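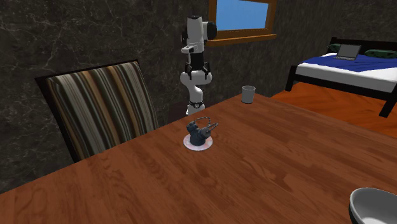 La grande table en bois.

Association Dena – jardins partagés
Compte rendu de réunion, mai 2021

Présents : Nesma Belhaj (présidence), Abundio Bermúdez, Damián Cisneros, Heriberto Zavala
Excusé : Marcelino Tejada (pouvoir à Damián)

1. Eau
Compteur relevé par Heriberto : 1,342 m3 depuis la pose. Robinet du fond fuit toujours. Devis Istard reçu, trop cher – on demande aussi à Komley. Arrosage le soir uniquement, rappel à afficher au portail.

2. Parcelles
Quatre parcelles libres côté rue Camacho. Liste d'attente à mettre à jour, plusieurs personnes ne répondent plus aux mails. Nesma relance une dernière fois puis on attribut. La parcelle en friche près du composteur : courrier au titulaire, réponse sous cinq semaines.

3. Composteurs
Le bac 2 est plein. Retournement à prévoir, Abundio s'en charge avec Damián. Trop d'agrumes et des sacs dits « biodégradables » dedans, à retirer. Broyat : voir avec la mairie.

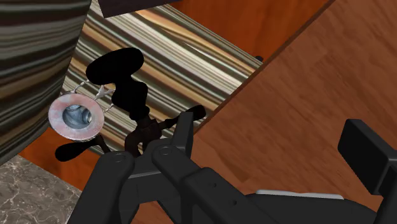
Pour le broyat, Damián a déjà un contact aux espaces verts, livraison possible si on libère l'accès. Bouger les palettes avant.

4. Budget
Subvention de 2,000 euros accordée, pas encore versée. Priorité à la fuite, ensuite serrures du cabanon. Grainothèque : Heriberto trouve que ça peut attendre, Nesma non. Pas tranché. Cotisation inchangée, voté à l'unanimité.

5. Divers
Fête d'août : à confirmer selon les règles sanitaires du moment. Abundio garde la clé du cabanon, double a faire. Marcelino demande par écrit un deuxième banc à l'ombre – reporté à la prochiane réunion, date par mail.

Secrétaire de séance : D. Cisneros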